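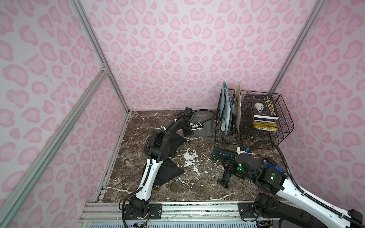 Tips for sharing a workbench with robot arms

Clear the bench before the first run. At Prultdale we keep only what the job needs, plus one organizer in the back corner for folders and books.

Put small appliances and their pouches down apart from each other. A hair dryer with its cord bunched underneath is hard for an arm to lift and hard for you to untangle later. Lay the cord to one side.

Check the cable sleeves at 8 and again at 12. They need slack at every bend – a tight loop wears through at the joint.

Keep stray cloths off the rail and away from the base wiring.

Stop both arms before you reach in, even for a stapler.

The packing itself takes less of our day now. More of it goes to setting out, checking and putting right, and Cúc Châu has moved two people from the packing table to bench checks. Rotate that job every two hours. Watching is tiring in a different way from lifting, and people start to miss things.

Write down each stop in the bench log before restarting.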